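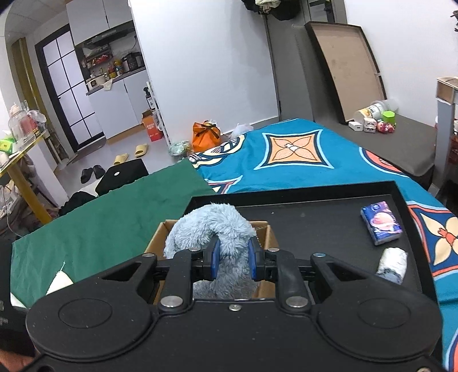
Ginotby reckons it's a slipping pivot screw and I should stop blaming the software. Maybe, but hear me out.

mudlark_2
Mine's the hand-held one with two jaw arms and blue fingers. Did 104 grabs last month with no drama. Now it squeezes fine, then the jaws stay shut when I let go. Plush toy into a cardboard box, easiest job going, and I had to prise the fingers apart. Got my thumb pinched doing it too!

Parsa
Did you cut the power first? Please tell me you cut the power first.

mudlark_2
Um. No.

Parsa
Mate. It can let go or clamp harder while your thumb's in there. Switch off, wait, then touch it.

Ginotby
Agree on the power. Still say screws - mine backed out after some 2,000 cycles and one arm dragged against the body.

Findum
Don't buy it. A dragging arm is slow both ways, and his closes fine. I'd look for fluff in the pivots, plush sheds like mad.

Ginotby
Mine closed fine as well, Findum. Check the screws.

mudlark_2
Okay, powered down this time. Bit of blue fuzz in the left pivot, and one screw took half a turn. So you're both claiming it, I suppose. Will run it again after tea and report back.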